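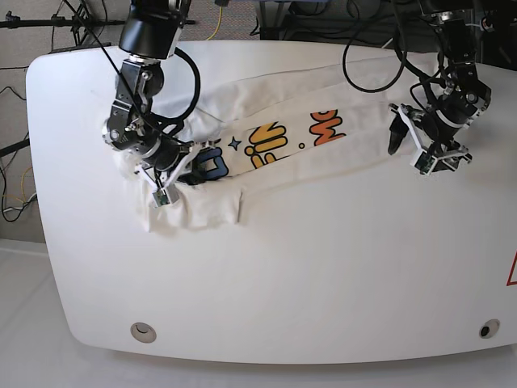
Go early, wear flat shoes and don't skip the dye house, Kam-wah Huang wrote back when I asked if the Galholm mill open day was worth the drive, and I'm passing on all of it word for word because it was spot on.

We went on Sunday, 29/01/2023, and got to the gate just as it opened. It was already warm. There's parking in the paddock behind the old boiler house, and a sausage sizzle next to it that was going strong by the time we left (get the onions). Entry is a gold coin. You can wander most of the site on your own, but the weaving shed is by guided tour only, in groups of 30, and the morning ones fill up quickly.

The knitting floor was our first stop and I could have stayed there all day! I've worn T-shirts my whole life and had never given a thought to how the cloth is made. It comes off a circular machine as one enormous tube, turning and turning, with cones of cotton perched all the way round the top like candles on a cake. The woman running it let us feel the fabric straight off the needles and then again after washing and finishing, and I would have sworn they were different cloths. The first was open and a bit limp, the second had closed up and gone soft and springy. She stretched a piece sideways, then lengthways, and showed us how much more it gives one way than the other. So now I know why my cheap tees go short and wide!

There was a good bit on printing too. A thick layer of ink sits on top of a knit and doesn't stretch much with it, so a big bold design across the chest needs a bit of thought. Their advice was to turn the shirt inside out for the wash, keep it out of a hot dryer and never iron straight onto the print. Someone asked whether folding across a print does any harm, and the answer was no, as long as you don't leave it squashed under a heavy pile all winter. I went home and looked at my cream-white cartoon one with fresh respect.

The dye house is at the back, past the wool store. It's hot and it smells like a wet dog in a vinegar bottle, and it was the best part of the day. Eight vats, each with its own wooden paddle hung above it, and a wall of shade cards going back decades, with notes in pencil on the edges. One just says "too green, try again". A dyer called Skivier (first name or last, I never found out) lifted a skein out of the indigo and we all watched it go from a murky yellow-green to blue in the air. The kids in our group screamed. So did I, a bit.

Weaving shed next. Earplugs are handed out at the door and you do need them. Only two of the looms were running and I could feel them through the floor before we'd got inside. They were weaving a blanket for Skestum, the camping people, in a mustard and grey check that I liked so much I went looking for it in the shop. Not out until May, sadly. Our guide explained the warp and weft better than any book I've tried, using a tennis racquet and some ribbon. If I have one grumble, it's that the tour is a bit rushed at the end and you don't get much time in the mending room, where the cloth is pulled over a sloped table and checked for faults by eye and fingertip. I wanted to stand there and watch the hands go.

Lunch was from the Yau van, parked under the big pepper tree. Dumplings, cold noodles with cucumber, homemade lemonade. The queue was long but it moved, and there was shade.

The seconds shop is in the old office. Socks, tea towels, blanket ends, big bags of offcuts for quilters, and cones of leftover yarn priced by weight — I came away with a 200 gram cone of rust-coloured wool and no plan for it whatsoever. Card is fine inside but bring cash for the stalls.

A few practical things. The ground between the buildings is rough gravel, so prams are hard going, though there's a ramp into the knitting floor and the shop. Toilets are by the boiler house. Dogs aren't allowed in any of the sheds. The last weaving tour leaves mid-afternoon and the dye house packs up before that, so do it first if you're coming late.

They're planning another open day in May, with spinning lessons on the lawn if the weather's kind. I've already put my name down for the spinning.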